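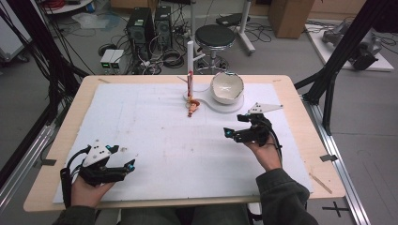

School robotics competitions reward the wrong half of the work, and I say so as someone who has driven a van full of teenagers to nine of them. The half they reward is the four minutes under the lights, when the thing either goes or sulks. The other half happens at a table, and it mostly looks like a student sitting down with a black gripper in each hand, a white dotted triangle riding on top of each one, trying to make up their mind about a bowl and a small red-and-white toy. It's about as good to watch as somebody else's knitting. It is also where nearly all the learning gets done, and the Tesitz Cup gives it no points whatsoever.

I should declare my interests. I help run the after-hours robotics club at Kallio, which is a grand name for a corridor, two rooms and a kettle. We entered the manipulation division for the first time this year. Our team is called Nurnulus, a name arrived at by vote and regretted by lunch. We came second last, and I've been told my opinions should be weighed with that in mind. Fair enough.

The division works like this. Students show the arm a job by doing it themselves with the hand grippers, over and over, and then the arm has a go at copying them. The rule book is 265 pages long. It spends eleven of those on the size and colour of the pit banner and a paragraph and a half on the demonstrations. You can bring as many as you like. No judge looks at one.

Our lot recorded 2,212 before March was out, which I know because the total was written on the whiteboard every night in progressively angrier handwriting. The winning team had 3,748. I don't begrudge them. But I did wander over to their pit and ask one of the students how they had decided what counted as a good one, and got the look you'd get for asking a fish about the water. They had kept everything. They had a roster, a lot of parents and, I'm guessing, an excellent pizza budget.

Meanwhile our crew had spent a whole fortnight arguing about whether you should pick a thing up the way you normally would or the way the arm could manage. That is a proper question. I have sat through conferences with worse ones in them. One student held that people are sloppy and the arm ought to be taught by somebody pretending to be tidier than they are. Another reckoned that pretending was the entire problem, and went home in a huff, and came back the next evening with a page of diagrams. They rewrote their method three times. They threw out a week's work because two of them had been approaching from opposite sides and neither had thought to mention it. By the end they could tell who had done a recording just by watching how the wrist turned.

None of that was worth a point. The banner was worth fifteen. Ours had a spelling mistake in it, so we got twelve.

The usual defence is that you can't judge process fairly, and that kids want a show. I accept the second bit. I want a show too; I didn't sit in that gym for seven hours out of devotion to folding chairs. But the first bit is just laziness wearing a lanyard. Art teachers mark workbooks. Science fairs have had judges poking through logbooks since before I was born, and the practice seems to have survived. Put a judge beside each team for twenty minutes, have them pull five recordings at random, and ask the student who made them what went wrong and what they changed. You would learn more than you do from the final run, where a good team can be sunk by a bit of tape lifting off the floor.

The organisers will say it costs money. So does the smoke machine.

I put all this to the Cenon regional office in a letter, and received a courteous reply thanking me for my interest in volunteering. I am now apparently on the parking team for next year. The students think this is the funniest thing that has ever happened to anyone. They have also started on next season's recordings, with a shared notebook and a rule that you write down which side you came in from before you touch anything.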